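Projects > Porgate > Handheld demonstration > Minutes

Search minutes Go

Porgate handheld demonstration - working meeting, 2022-04-05

Chair: Wiesława Szczepańska. Present: Porgate capture and training groups, Jetmont (hardware), Skornetow (by phone).

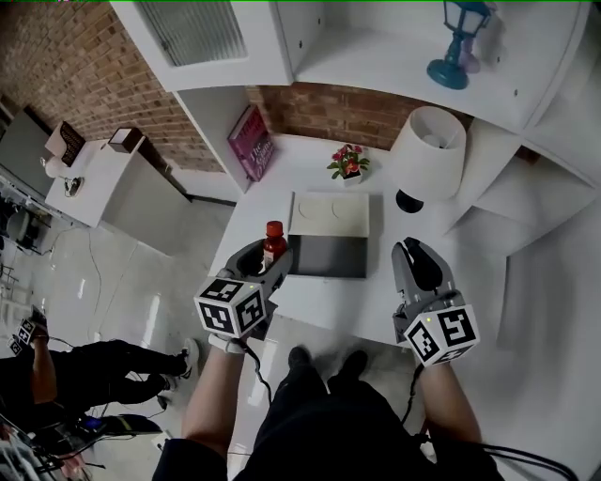 1. Status of collection

Tabletop task set stands at 3,052 accepted demonstrations against 78 rejected. Bottle pick and place is the current task, recorded with the two gray hand-held grippers and head view. Rejections are mostly lost tracking on the marker cubes when the operator turns the wrist past the point where a usable face is visible. Capture group will add a wrist-angle check to the operator sheet.

The idle hand was discussed. Operators keep the second gripper open and raised while the first one works. Training group asked that this stay as it is - a parked hand on the table produced policies that would not lift it again.

2. Cables

Jetmont reported that the black cables along the forearms still pull on the grippers during long reaches. Proposal to clip them at the elbow was accepted for trial. A wireless version was raised again and deferred to November.

3. Hand-held versus remote control

Skornetow presented the comparison on the leader arms. Same task, 50 episodes each way. Remote control gave cleaner joint data and no retargeting step, but the episodes were slower and operators regrasped more often. Hand-held episodes need the gripper width calibrated at the start of each session or the closing position drifts.

Agreed: hand-held for bulk collection, remote control for correction episodes after the first policy is trained. Czerwiński to supply the second leader arm on the existing order.

4. Tabletop layout

Tray and board positions to be varied between sessions. Background furniture stays. W. Szczepańska noted that the red liquid in the bottle should be kept at one fill level per batch and the level written in the log.

5. Actions

- Capture group: wrist-angle check, revised operator sheet.
- Jetmont: elbow clips, two sets.
- Skornetow: send calibration script and remote control logs.
- Training group: first policy once another 1,000 demonstrations are accepted.

Next meeting to be called when the clips are fitted.

Comments (3)

mk_capture: Item 1 - does the 78 include the session we threw out for clock offset?

W. Szczepańska: No. Those were removed before review.

jetmont_hw: Clips will fit over a sleeve. Please don't tape them.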